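4.2 Tabletop produce sorting with the hand-held grippers

The second part of the comparison was done on an ordinary table at home conditions, with daylight from the window and with the usual household things left standing behind the work area. We selected fruit and vegetables for this task, as they differ strongly in size, stiffness and skin, and as a wrong grip force leaves a mark that can be checked afterwards. The views in Figure 3 come from the cameras on the hand-held grippers.

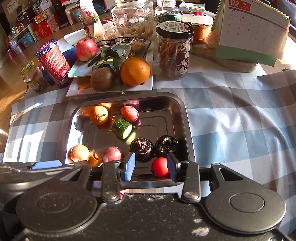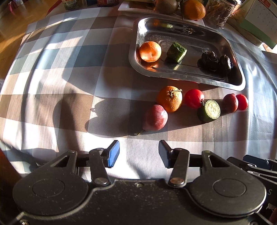
Figure 3. Produce task seen from the gripper cameras. First view: eight items in the steel tray. Second view: four items in the tray and a row of fruit and vegetables on the cloth in front of it.

4.2.1 Task and materials

The operator holds one gripper in each hand and moves items between the tray and the tablecloth. The order of the items is free. We decided against a fixed order after the pilot trials, where operators looked at the instruction sheet more than at the tray, and the recordings contained many short stops that had no relation to the gripper.

The set included mandarins, plums, tomatoes, cucumber cut into short pieces, and water chestnuts. Larger fruit remained on a plate behind the tray and was not part of the count. The small items are the difficult ones. A cherry tomato gives only a small contact area and rolls away when one finger arrives before the other. The water chestnut is hard, with a pointed top, and it must be taken across the widest part. The cut cucumber has a firm skin on one side and a soft, slippery face on the other, and the result depends much on which of these the pad touches first.

The tray is of stainless steel with a raised rim. This rim is a real obstacle for the fingers: an item that lies near the wall can only be taken when the finger pair is turned parallel to the wall. The steel also reflects the color of the fruit. We kept this tray on purpose, although a matte plastic one would have been easier for the cameras, as our earlier results in Section 3 were obtained only on non-reflecting surfaces.

4.2.2 Compared configurations

We compared 2 finger configurations. The Sondale fingers have a flat pad with a soft facing. The Cadent fingers have the same outer size but a thinner facing, so that the operator feels the contact earlier through the handle. The linkage, the housing and the stroke were kept equal. Three operators (Regula Gruber, Afroza Kumarasinghe and Rongrong Dai) worked with both, and each of them began with a different configuration on the second session than on the first. The recordings were marked by Jamila Rathnayake, who did not take part as operator.

A trial was counted as failed if an item was dropped from above the rim, if it needed more than two attempts, or if the skin was broken. Items which rolled after a correct release were not counted as failures. This last rule was discussed for a long time among us -- a tomato that rolls off the cloth is certainly not a success for the user -- but the rolling depends mostly on the folds of the cloth and we did not want to charge it to the fingers.

4.2.3 Results

In total 269 grasps were kept for the analysis. Of these, 24 were failures. Most of the failures happened on the cucumber and on the water chestnuts, and they were mainly second attempts close to the tray wall. The mandarins were grasped without problem by all operators. With the Cadent fingers the operators closed faster, and they reported less fatigue in the thumb, but they also pressed the plums more strongly than necessary. With the Sondale fingers the closing was slower and the number of repeated attempts on tomatoes was lower.

Strong sunlight had an influence that we had not planned for. Where the sun falls directly on the cloth, long shadows of the hand and gripper can cross the items, and the tracking of the Bremberg controller was less stable in such periods. We repeated the Saturday morning trials later in the day with the same operators. The difference between the two finger configurations remained in the same direction, and we therefore report both sets together.

4.2.4 Limits of this comparison

The number of operators is small and all of them had used the grippers before. Produce also changes from one day to the next, and two plums from the same bag can differ more in stiffness than our two pads do. We did not measure the stiffness of each fruit. A repetition with silicone models, as proposed to us by Diarmuid Lynch, would remove this variation, but it would also remove the damage criterion, and we leave it for the study with the Ranasinghe arm described in Section 6.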